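Darnudden unit, monthly walk-round, 2024-03-10
Checked by Sum-yee Hsu

Fire exit: clear. The sign says 4,000 kg floor limit - who tested that?
Extinguishers: 7 on the list, tags in date. Pins not sealed, so I'm not convinced.
Emergency lights: "passed" in August, no log sheet. Not accepted.

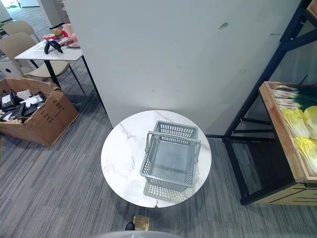
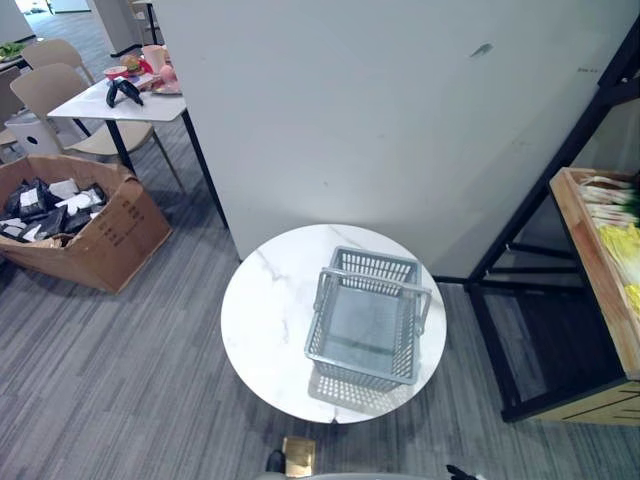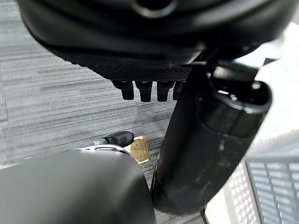
Item 629, round table: first two photos. Mark at front edge of top, basket empty.

Ladder: Tien-fu Kao calls it fine. Feet worn, tag it out.
First aid box: plasters only. Reorder, again.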